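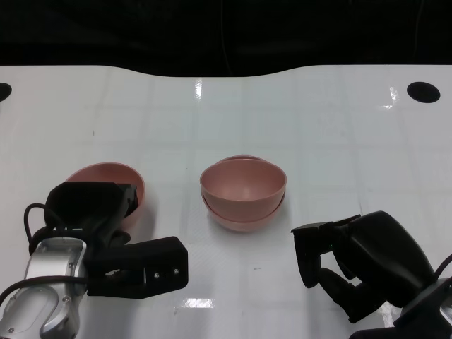
Two bowls nested, third one waiting by the left gripper.

Dilholm bench, Monday, just after lunch

Bowl stacking again, driving both arms by remote control. Aim for the afternoon was 50 clean demos, and I'd got 16 saved before my shoulders started complaining. The first few were rubbish, I was rushing the release and letting go with the fingers still pinching the rim. Binned those. Two arms means two hands doing different jobs, and my left is still the slow learner.
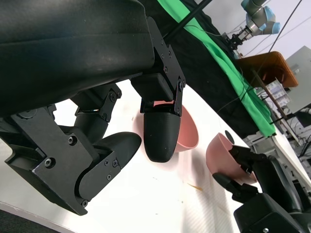
Tilting and handing over

I keep wanting to turn my whole wrist over when a small tilt would do. Smaller moves come out much nicer on playback – Trevilholm's old demos are worth a look if you haven't seen them.
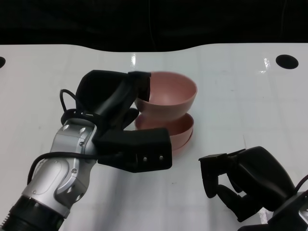
Lag on the remote link is my main moan today. I measured 70 ms on the good runs, and on the bad ones it feels like stirring porridge! What helps is slowing right down for the last bit. With one finger hooked inside the lip of the top bowl and the bowls already stacked, any late twitch goes straight into the one underneath, so I now stop, breathe, and then open the gripper.

Starting positions need more variety too. I've been setting the bowls out in much the same row every time (lazy, I know), and the Rezaei script flagged it 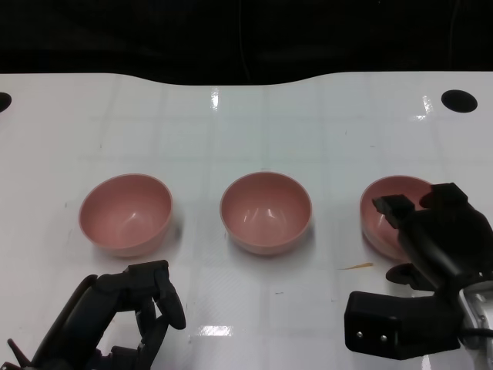 as too similar on more than half the takes. So tomorrow I'll shuffle them properly, wider gaps, a couple near the back. Run 682 has a stray bump at the start, please leave it out of the training set. Nadirville want the files by teatime.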